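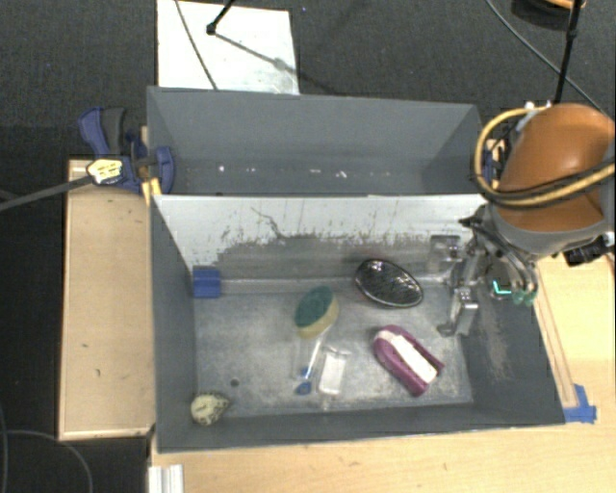
Equipment Planner, Picking Cells (fixed term, 12 months)

Gelleck is looking for one person to plan and follow the buying of equipment for our bin picking work. The post is in the Elline project, where a robot arm takes mixed household items from one bin and puts them in another. At the moment we have one test table. In October we want to order the parts for the next ones, and we need a colleague who can prepare this purchase well.

What you will do

You will make the list of everything a picking cell needs, from the arm and the gripper down to bins, clamps, hoses and cable. You will ask suppliers for quotations and compare them on the same basis, including delivery, spare parts and service. Small things are also your task. Bins get scratched and must be replaced, and until now we did not plan money for this.

You will keep the budget sheet together with our purchasing office, Benjelloun, and report to the project leader, Canan Ertürk, once a month. You will also spend time at the test table with the technicians, so that the list agrees with what they really use.

The first budget lines are already fixed: 2930 euros for gripper parts, 1000 euros for bins and table fixings, 900 euros for hoses and fittings and 800 euros for test objects. The arms are paid from another line, which you will help to estimate.

What we ask

You have worked before in purchasing, workshop planning or a similar job. You can read a technical data sheet and you are not shy to telephone a supplier when something in it is not clear. You write English well enough for orders and short reports. Knowledge of robots is welcome but we can teach it. Experience with our stock program, Fadik, is an advantage.

What we offer

Full time or 80 per cent, as you prefer. Some days of work from home are possible, after the first month. Travel to suppliers is paid. An extension is possible if the second part of the project is approved, but we cannot promise it today.

How to apply

Please send a CV and a letter of one page to Canan Ertürk. In the letter, describe one purchase that you planned yourself and what you would change in it now. A photograph is not necessary. Applications must arrive by 16/05/2020. Interviews are held by telephone or video, and every applicant receives an answer.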